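The Orange Arm, and How It Learned to Like Fruit

Photo gallery by Sewwandi Mridha
Filed under: Workshop builds, Robotics

Welcome, welcome! If you've wandered over from the Coltwood shared workshop page you already know about the arm, because I've talked about little else since August, usually to whoever was unlucky enough to be waiting for the laser cutter. If you're new, pull up a chair. My friend Mamta Shakya and I have been building a small robot arm from printed parts, hobby servos and a great many short screws, and we've been teaching it to pick up fruit and put it in a bowl. It's a humble sort of job for a robot, but it has kept the two of us happily occupied for far more evenings than we planned.

We named the arm Maurya. The program that runs it is called Kemis, and Mamta wrote most of that (I wrote the part that prints cheerful messages when it starts up, and I'm very proud of it). The printed pieces came to 136 hours on the workshop's old printer, counting the ones we had to do over, and I'd like to thank everybody at Coltwood who waited patiently for a turn. I did bring cookies.

The gallery is short this time, as I promised to be choosy, though as you can tell I have made no such promise about the captions.

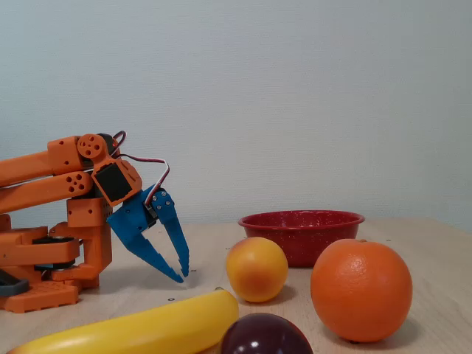 Maurya with its blue fingers open, and the toy banana close at hand.

I get asked about the two colors quite a lot, so let me tell you how that went. We had a big spool of orange and meant to print everything from it, fingers included. Then Mamta pointed out that one of our fruits was an orange, and that the camera software was going to have a hard enough life already. I had half a spool of blue left over from a birdhouse project, and blue it was! I've come to love the look of it. The fingers are on their fourth version now, and the earlier ones live in a coffee can under the bench, where I visit them now and then when I need a part with a hole in just the right place.

The notches along the inner edge came in with version 4. Version 3 was smooth on the inside, and smooth plastic on a shiny toy is a slippery business – we spent a whole evening chasing things across the floor. I cut the first set of teeth by hand with a needle file to try out the idea, then drew them properly and printed them. If you're making your own, I'd say try the file first. You learn a good deal about how deep you want them, and you don't have to wait for the printer.

The servo wires took more fiddling than I'd like to admit. They need enough slack for the wrist to turn all the way over, but too much slack and they snag on the links. We ended up with a generous loop over the top of the wrist. I'd still like a tidier arrangement, maybe a little printed clip, and if any of you have a design you're fond of, please send it along. The servos themselves are from Drerkemeck, bought as a bundle, and 2 of them went straight into the spares drawer, which has turned out to be the most sensible thing I did on this whole build. 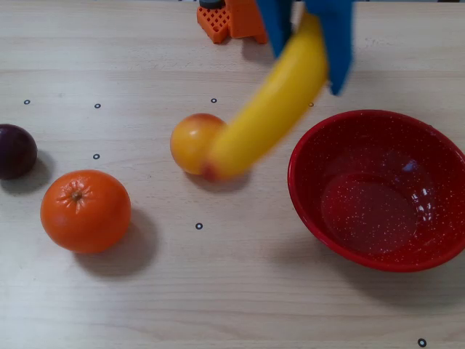 Speed has been our great debate this season. Mamta likes Maurya slow and stately, and I like it brisk, and we have gone back and forth on the number in the settings file so often that she finally put a comment next to it asking me to stop. You can probably guess who had charge of it for this banana, which is blurred from its tip up to the fingers while the bowl off to the right sits there perfectly sharp and perfectly empty. A long, curved thing held by one end likes to swing, and the faster you carry it the more it swings, so we've since added a gentle start and a gentle stop to each move. It looks much more graceful. I did get to keep a little of my speed in the middle of the trip, after some bargaining.

Round fruit has its own troubles. A plum wants to roll away if one finger touches it before the other does, so Kemis now lines the gripper up over the middle and closes slowly. We keep a log of every try, good and bad, and it has just passed 3000 lines. Mamta reads it in the evenings with a cup of tea, the way other people read mystery novels, and sends me notes about the plum.

Next on the list is a sturdier base plate, then new teeth (a bit shallower, I think, and closer together), and after that we'd both like to try a lemon. Maurya is usually out on the bench after six in the evening if you'd like to come by Coltwood and see it go. Bring a piece of fruit if you have one to spare, and ask Mamta about the settings file!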